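Stirnow Municipal Council

The Stirnow Municipal Council is the elected governing body of the town of Stirnow. It has 17 members, one for each ward, and is led by a council president chosen by the members from among themselves. The council sets the local property tax rate, approves the annual budget and oversees water, roads, markets and public housing.

History

The council took its present form after the local government reform of 2000, which ended the appointment of mayors by the regional governor. Before the reform, the council could debate the budget but had no power to change it. The first election under the new rules gave a majority to the Kallberg List, a group of independents named after the Kallberg district, where most of them lived.

Drita Kadrić, a former schools inspector, was chosen as the first council president and served 2 terms. Her time in office was marked by a long dispute over the sale of the old market hall, which the council first approved and later reversed.

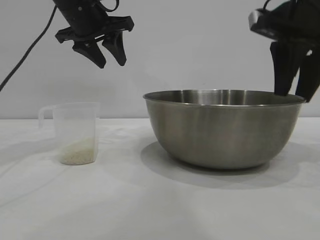

Water charges became the main issue in the next election. The Panicker report, ordered by the council to review household billing, found that many older homes in the eastern wards had no working meters and were being charged a flat fee. Residents who wanted to dispute a bill were allowed to submit their own record of daily use, and a clear plastic measuring cup with a handle was enough for logging small amounts drawn at the kitchen tap. The flat fee was dropped the following July.

Sowmya Pisharody, who had campaigned on the report's findings, became council president after the vote. Her supporters formed a separate group, Prarkuleo, which has held seats on the council ever since.

Elections

Members serve four-year terms. Each ward elects 1 member by plurality vote, and there is no limit on the number of terms a member may serve. Vacancies are filled by a special election unless less than six months of the term remain.

Committees

The council has 3 standing committees: finance, public works, and housing. Committee meetings are open to the public, except when they deal with staff matters or pending lawsuits.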